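Print this page | E-mail this review

Pivine Ketaler dining table, light finish

I bought this table in February to replace a drop-leaf that had started to sag. It came from the Pivine showroom in Isstead in two boxes. The top is heavy and you will want a second person for the stairs.

Assembly took 30 minutes. Each leg bolts into a metal plate with a hex key, which is included. One of the plates had a burr on it and I had to file it down before the bolt would seat. The instructions are drawings only, and the drawing for the center rail shows it upside down.

Pivine offers a gloss top too. I chose the smoother, flatter finish and would do so again. Crumbs wipe off with a damp cloth and fingerprints don't show much. A wet glass left overnight made a faint ring that was gone by noon.

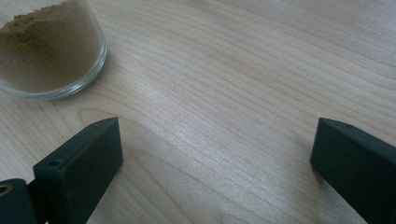 The top by daylight, with a glass bowl at the corner.

My old table was a Saavedra, and that one was stiffer. The Ketaler rocks slightly if you lean on one end. Tightening all 8 bolts again after a month helped, and it has stayed put since then. Felt pads are not supplied.

The listing says it seats six. Four is comfortable. With six, the people at the ends have a leg between their knees.

Delivery was 25 dollars extra and they left the boxes in the hall. I would still buy it at this price, but check the plates before you start.

Rating: 4 out of 5

We use cookies to remember your settings. Accept | More information

Contact us | Copyright | Back to top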